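Pre-purchase inspection checklist, handling cell for soft packages
Filled in by: Yavuz Aksoy, equipment planning
Site: Erdem packing room, second bench
Supplier offer under review: Sirkoder, one arm with two-finger gripper, used, with controller
Marks: OK / NOT OK / OPEN

Comments are written under each point. Where I put OPEN, the point must be closed before we sign the order in June.

1. Papers and offer

1.1 Offer is complete and shows all parts with separate price. NOT OK
The gripper and the controller are on one line. I asked Sirkoder to divide them, so that we can compare with the Vostetti offer, where the gripper is separate.

1.2 Manual in English is delivered. OK
Printed and also as a file. The chapter about maintenance is short but clear.

1.3 Hours on the arm are written and signed by the seller. OK
3000 hours. The colour label on the base gives the same serial number as the paper.

1.4 Warranty for used equipment. OPEN
The offer says four months. I would like that it starts from the day of first run at our site and not from the day of shipping.

2. Arm and base

2.1 No oil at the joints. OK
Checked with a white cloth at every joint.

2.2 Brakes hold when power is removed. OK
Tested in three positions. In the stretched position there was a small movement, inside the limit of the manual.

2.3 Base bolts and plate. NOT OK
The plate has no drawing. We need the drawing before the floor work can be priced, otherwise the budget line for installation stays a guess.

2.4 Cables along the arm have no cuts or hard bends. OK
One clip is missing near the elbow. It is cheap, we have this size in the store.

3. Gripper and work area

3.1 Finger opening fits our packages. OPEN
The fingers open wide enough for the narrow side of the small bags. For the wide side I am not sure. Sellow makes longer fingers for this type of mount and the price is $176 for a pair. I have put one pair in the budget as an option.

3.2 Finger tips are in good condition. OPEN
The tips must be cleaned first and looked at again with good light. Please do not order new pads before this is done.

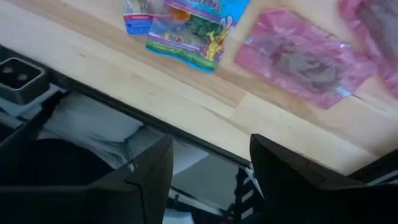 WORK AREA AND TEST GOODS

3.3 Test goods are similar to real goods. OK
A printed snack bag with a clear window and two pink plastic bags on the wood tabletop. I think it is a fair test, because the film is wrinkled and reflects the light, and our own film behaves the same way.

3.4 Wrist camera sees the goods and both fingers. OK
The fingers come into the view from below, with a wide gap between them. For the plan we should keep the camera in the price, even if Sirkoder offers a discount without it.

3.5 Shiny film does not disturb the camera. OPEN
There are bright spots on the pink film. A diffuse lamp costs $59 and I would buy it in any case. It should be tested before we spend money on a different camera.

3.6 Table surface is suitable. NOT OK
The planks have joints where the board ends meet, and the grain and knots make a busy background. For production I ask for a surface in one plain colour. Maintenance can make it from stock, so no new budget line is needed, only labour.

3.7 Table edge is considered in the motion plan. OPEN
The front edge must be entered in the program as a limit. The supplier must show this in writing.

4. Safety

4.1 Emergency stop can be reached from the operator place. OK
Tested two times, the arm stopped each time.

4.2 Guarding or scanner is included. NOT OK
Not in the offer. This is the biggest open cost. Vostetti includes a scanner but their delivery is slower.

4.3 Risk assessment. OPEN
We must do it ourselves for our own cell. I reserved time of one technician and one person from the packing room.

4.4 Lockable main switch. OK

5. Yearly costs to put in the plan

5.1 Grease and battery for the arm: included in the service visit, once per year.
5.2 Finger pads: budget for two changes in the first year. After that we will know better.
5.3 Training: Sirkoder gives one day. I would ask for a second day for the evening shift, who start at 4 p.m. and cannot come in the morning.

Result of inspection: accepted with conditions. Points 1.1, 2.3 and 4.2 are for the supplier. Point 3.6 is for our maintenance. I will fill in the open points on the same sheet and send it again to purchasing.

Y. Aksoy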